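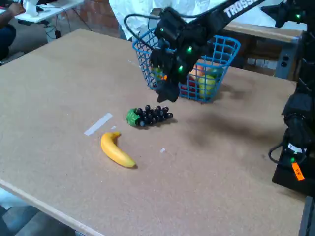 Tuvberg Shared Workshop > Forum > Build Logs > Tabletop arm, grip trouble

**benchmoss** – 6 Mar 2020
Hi all, long post, get a coffee! The wrist is rebuilt at last and I've moved on to the fruit sorting I promised back in September. Round things are easy for it, so the apples in the blue basket don't worry me. The grapes do. I've been running the grip at 40 percent and I'd love opinions before I go printing new fingers. 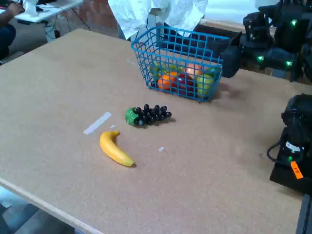 I've done 100 tries at that setting and 71 were good, and the bad ones were nearly all grapes slipping out sideways.

**oldsolder**
Lovely work, but I'd leave the fingers alone and turn the grip up. Ours in Namville sat at 79 for a whole winter and never hurt a thing.

**benchmoss**
Hmm, I'm not so sure – these motors get warm if I push them.
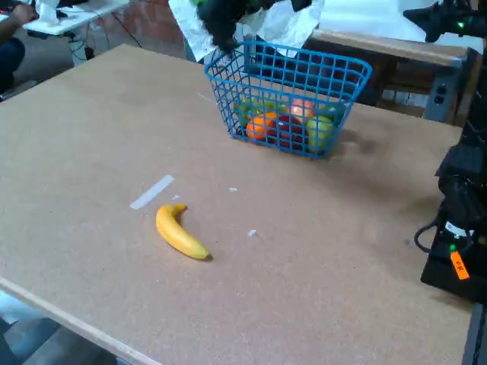 Basket at the back, banana still on the board.

**kettle_and_wire**
Sorry, oldsolder, I disagree too. More squeeze on a smooth, shiny surface just spits it out faster. I'd glue a bit of soft rubber on first, it costs next to nothing and peels off again if you hate it.
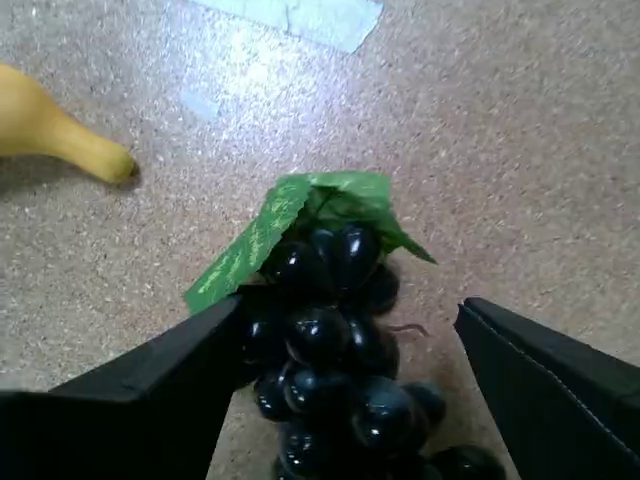
**benchmoss**
I've been thinking about rubber all evening, and I'm coming around to it. Those finger faces are so broad and flat, and the berries so glossy, that there isn't much for them to hold on to. The leaf sits awfully near the left fingertip as well, so I may come in lower down the bunch. Will cut some pads tomorrow.

**oldsolder**
Fine, pads first! But try 79 afterward, for me.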